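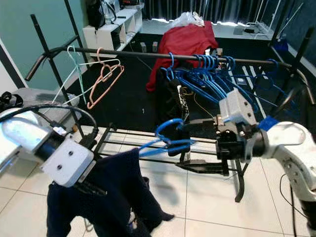 The open day at the Irano temple precinct was held to explain the draft rules for building and trading near the monument, and I went as an ordinary visitor from the Dradinia side of the river. The draft has two zones. In the inner zone no new building is allowed and repairs need written permission. In the outer zone repairs are allowed but height, color and street display are controlled. The display section is the one most shopkeepers came to ask about. It covers anything hung on an outside wall or doorway, down to a dark navy garment or a blue plastic hanger left on a hook overnight. A clothes seller on the east lane would have to bring both indoors at closing time, and the draft sets a fine for a third breach.

The day began at the information office on Villanueva Street, where copies of the draft were laid out in three languages. The full text runs to 84 pages with the maps. There was a shorter version, but it leaves out the schedule of fees, so I took the long one. Staff from the district heritage office gave a talk and then led us out in groups to walk the boundary.

## The boundary walk

The inner line follows the old compound wall on three sides. On the north side the wall was taken down long ago, and the line there runs along the back of a row of houses. The guide had a map and stopped at each corner. At the northeast corner the line passes through a house, so that the kitchen is in the inner zone and the front rooms are in the outer one. The family had already written to the office. The guide said the line would be looked at again but could not say when.

The register lists 686 properties in both zones. Most are homes. The rest are shops, lodging houses, a school, two clinics and several small shrines that have their own managers. The shrines are a separate problem. Under the draft they would need the same permission as a house for repairs, and several of their managers said that daily worship can't wait on a form. A leaking roof over a kitchen where offerings are cooked has to be fixed the same week.

The office's answer was that urgent repairs can be started with a notice and approved later. I found this on page 31. It applies only to work that does not change the outside of the building, and a roof is on the outside.

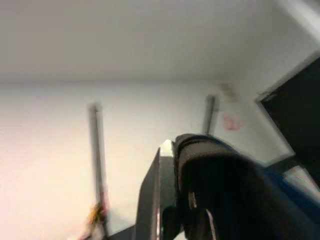 After the walk we were taken to the community hall for questions. The panel had people from the heritage office, the town council and the temple administration. The council's position is that it was sent the draft too late to comment and that the old rules should stay until a new draft is made with local members at the table. The heritage office said the notice was published in June in the proper way and that comments are still being accepted. The temple administration said it supports protection of the stonework but wants its own engineers to decide on work inside the compound.

Several people asked about the pilgrim shelter. The present one was put up as a temporary structure 10 years ago and holds far fewer people than come on festival days. A permanent shelter has been planned on the south side, inside the inner zone. As the draft stands, it could not be built. The heritage office suggested a site near the bus stand at Ornlow. This was not well received in the hall. Ornlow is 2 miles off, and older pilgrims walk barefoot from the shelter to the gate.

The other long discussion was on height. The outer zone limit is measured from the street, and the lanes on the west side slope sharply. A two-story house at the top of the lane would be within the limit and the same house at the bottom would not. One of the panel agreed that this needed new wording and wrote it down.

## Practical notes

Parking near Villanueva Street was full early. The Ornlow bus stops closer to the south gate and is the better choice. Shoes have to be left outside for the part of the walk that enters the compound, and the paving was hot by midday. The hall has a ramp at the side entrance.

Comments on the draft can be handed in at the information office or posted. They must give the register number of the property if they concern a particular building. The number is on the map sheets, not in the main text, and on sheet 3 the print is small enough that I had to ask for help reading it. The office will stamp a second copy of your letter if you bring one.

The council meets on the draft on 2 Aug 2026, and the meeting is open to the public. I have asked for the minutes to be sent to the Dradinia residents' group as well.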